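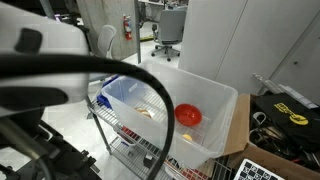 From: Naa Adjei
To: lab-equipment list
Subject: Re: second arm station, what to put in the request

Gerasimos Fragkou wrote on Tuesday:

> Before I send the request up I need a list for the second station that
> covers more than the arm. Last time we budgeted the arm and the gripper
> and then spent the next 4 months buying small things on the department
> card. Can people who use the first station reply with what is missing
> from my draft? Draft has: arm, gripper, controller, one year of service
> from Lauritsen.

Gerasimos,

My additions, in the order I would cut them if we run short (last goes first).

Mounting. The Lauritsen quote is for the arm only. The base and brackets are a separate line and Heltwood has the longer lead time, so order those first.

Cables. Get the longer arm cable. The one we have hangs in a wide loop down in front of the shelving, and I would like the new one routed along the base with proper clips. Put in $50 for clips and sleeves.

Work surface. I vote for another wire shelving cart. Cheuk-hei wants a fixed table, but the cart is under $200 and the clear bin sits on the top tier with the lower tier free for spare objects. A table gets us no storage.

Bins and objects. Clear bins with a wide rim, same as now, so that results from the two stations can be compared. Pak-hei has the object list (bowls, balls, the food pieces). Please order 9 bins, they crack.

Calibration board. We need a second checkerboard. Ours is the one at the first station, near the cardboard box, and I don't want to carry it back and forth between Pusville and Tolton.

Storage. A cabinet or at least two lidded crates. Open cardboard is no place for metal poles and other gear.

On service, I would ask Lauritsen for a price covering both arms before we sign for one. Tsung-han did this for the Tolton line and can tell you who to call.

I can get you part numbers by the end of the week.

Naa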